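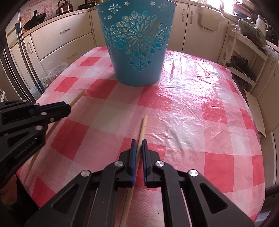
Les baguettes en bois sur la toile cirée à carreaux, avec le seau bleu ajouré au fond.

« Les baguettes, chez moi, ça se range debout ! » Elle me dit ça avant même que j'aie posé mon sac, et je sens qu'on va bien s'entendre. Je voulais parler cuisine avec quelqu'un qui mange aux baguettes tous les jours, et la patronne de Gamage, la petite boutique de vaisselle où je traîne trop souvent, m'a donné l'adresse d'une de ses clientes, à Nurkeck.

On s'installe donc autour de la table, devant cette nappe rouge et blanc qui me rappelle tous les pique-niques de mon enfance. « Je l'ai achetée au mètre, en août, sur le marché. Elle fait des plis, je sais, elle est restée roulée tout l'hiver. Un coup d'éponge et c'est reparti, je ne demande rien de plus à une nappe. »

Je lui demande pourquoi le bois. « J'ai eu du métal, ça glisse, surtout avec les nouilles. Le bois accroche un peu, et puis c'est doux dans la bouche. » Elle en possède 31 paires — oui, elle a compté, pour un repas de famille où il en manquait 2, et elle en parle encore avec agacement.

Le lavage, maintenant (ma grande question, j'ai massacré les miennes en machine). « À la main, tout de suite après le repas, jamais de trempage. Je les essuie et je les laisse à l'air jusqu'au lendemain matin. » Et le seau bleu avec sa grosse fleur ? Coup de foudre chez Purenico, me dit-elle, et il a déjà tout fait : pinces à linge, oignons, jouets de bain. « Il est plein de trous, alors pour l'eau, évidemment, zéro ! Mais je le trouve joli, il va partout. »

Avant de partir, j'ai droit à une leçon. Celle du bas ne bouge pas, celle du haut fait tout le travail. J'ai fait tomber la mienne deux fois, elle a ri, et puis elle a remis de l'eau à chauffer pour le thé.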